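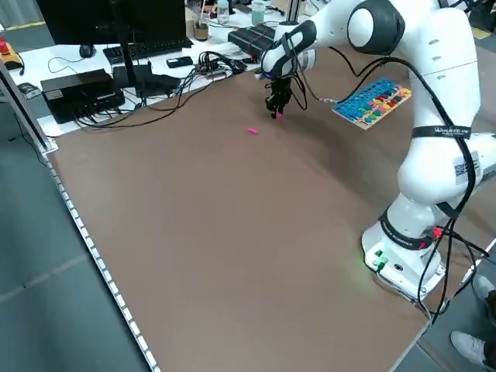 Clelville Play Library, minutes of the stock meeting, September 7, 2024. The meeting opened with the proposal held over from March, that the library buy a second set of sorting toys for the under-fives shelf. Funmilayo Ogbonna spoke for it. Adebayo Bashir said he had read the proposal twice and still could not find the part that showed borrowers wanted one. The sorting board with the blue surface and the light wood edges was taken as the type under discussion, with its rows of pieces in red, yellow, green, orange and blue. Adebayo asked what a child was expected to learn from it that a muffin tin and some buttons would not teach.

Present: Funmilayo Ogbonna (chair), Adebayo Bashir, Modupe Omoregie, Babatunde Isah (minutes). Apologies: Iñaki Esteban.

1. Minutes of the March meeting
Agreed with one correction. Item 4 should read "will look into" and not "will arrange." Modupe pointed out that neither had been done.

2. Sorting toys
Funmilayo quoted the catalog from Culomwood, which says its boards "build early reasoning in weeks." Adebayo asked whose early reasoning, and how many weeks. The catalog does not say. Modupe said every wooden toy in every catalog makes the same claim and she had stopped reading that column.

Price for the full set is $313, delivery included. Trulosero sells a similar set for $186 with fewer boards. Babatunde asked if the cheaper paint would hold up to wiping down after each loan. No one present could answer, and the Trulosero sales sheet is silent on it.

Loose pieces were discussed at length. Adebayo's view is that a sorting board is only as good as its last missing piece, and that families will not report one gone. Funmilayo thought most would if there was no charge. Adebayo doubted it. Modupe asked that any board we buy come with spares sold singly. Culomwood offers this on request, according to its catalog. Adebayo asked that we get it in writing.

It was also noted that small pieces need checking against the age label before anything goes on the under-fives shelf. Modupe will do this with the supplier's sample and will not rely on the box.

Decision: no purchase today. One sample board to be requested from each supplier. Funmilayo asked for her disappointment to be recorded.

3. Loans
Loans since March stand at 557. Funmilayo called this encouraging. Adebayo asked how many were renewals of the same train set. Babatunde to separate renewals from new loans before the next meeting.

4. Shelving
Idahosa has quoted $297 for a low shelf unit along the window wall. Modupe measured the wall and the quoted unit would block the heater. Revised quote to be requested, this time with the measurements attached.

5. Other business
The label printer is again printing blank labels. Modupe has the manual.

Actions
Funmilayo: request samples from Culomwood and Trulosero.
Modupe: check sample pieces against age labels; send wall measurements to Idahosa.
Adebayo: written terms on spare pieces.
Babatunde: loan figures without renewals.

Next meeting to be set once the samples are in.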